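Soft fingers, hard questions: our sorting bench gets a new setup
Wednesday, February 4, 2026

If you've walked past the back lab lately and wondered why there's a growing pile of empties on the shelf, I can explain! We've been running the sorting bench to settle an argument that started in October, when the sample set of Ritier fingers came in and half of us wanted to swap everything over on the spot.

The task is as plain as we could make it. Bottles and cans go on the table, two bins stand at the back, and the arm has to get each item into the right one. The tape on the table helps us put things back where they were between rounds, and it has saved a lot of squabbling over what counts as "the same spot."

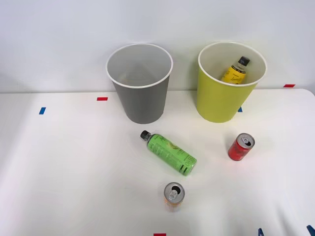
4 min read

We're comparing two kinds of fingers. The Stubbs pair is the stiff one: flat metal pads, very repeatable, and wonderful on boxes. The Ritier pair is blue plastic with an open, ladder-like pattern on the inside, and the idea is that the fingers give a little and wrap themselves around whatever they're holding. We ran 242 picks in all, split between the two sets, with the items swapped around so neither one got an easy ride.

Bottles on their sides are where I'd expected trouble, and the Stubbs pads had plenty of it. A round bottle lying at an angle wants to roll the moment one finger touches before the other, and then you're chasing it across the table. The blue fingers were so much calmer. Even when the approach was a bit crooked they seemed to gather the bottle in. I may have cheered.

Cans were closer. An empty can dents if you look at it funny, so we turned the closing force down for both sets and started again. After that the stiff pads did a tidy job on standing cans, and I'd call that part a draw. The short ones are fussy about height, though. Come in a touch low and the fingertips brush the table — which the Ritier pair shrugs off and the Stubbs pair very much does not.
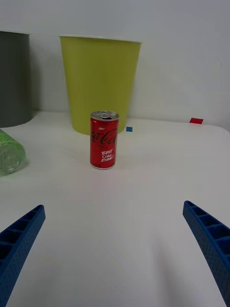 Wrist camera view, blue fingers open, with a mini can ahead and the yellow-green bin behind it.

The wrist camera has been the other big talking point. Our first plan was to rely on the fixed view, and it's great for seeing the whole table, but it loses the item as soon as the arm leans over it. With the wrist view added, the Amano controller had something to work with right up to the grasp. Missed grasps on the bottles went from 39 to 15 with no other change to the setup. I checked the log twice.

Cable routing took longer than it should have. We want enough slack for the wrist to turn freely and not so much that a loop wanders into the view, and the happy medium took us most of an afternoon to find. The path we've settled on goes up off the top of the camera, over, and down along the arm. If you move it, please put it back! 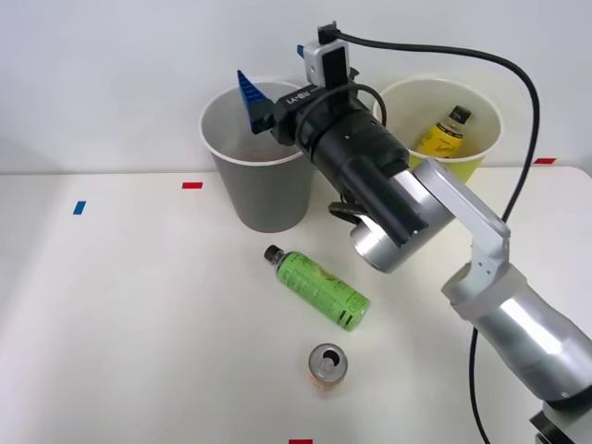
Sylvie Sawatzky

Letting go turned out to be its own little study. The blue fingers have a bumpy surface, and a light bottle can cling to one side for a moment after they open. We tried a small wiggle (silly to watch, works nicely) and then a slower opening, and the slower opening won. It adds roughly 7 seconds over a full table of items, and I can live with that.

So for sorting, my vote goes to the soft pair, and I'm keeping the Stubbs set close by for the box work. Colour matching between the two cameras still needs attention. The same bin can come out quite different from one view to the other, and the Pistent software gets choosy about it, so that's next on the list.

We'll have the bench running over lunch for the rest of the month if you'd like a turn at the controls. Bring your rinsed cans and bottles, labels left on please. The odder the shape, the better.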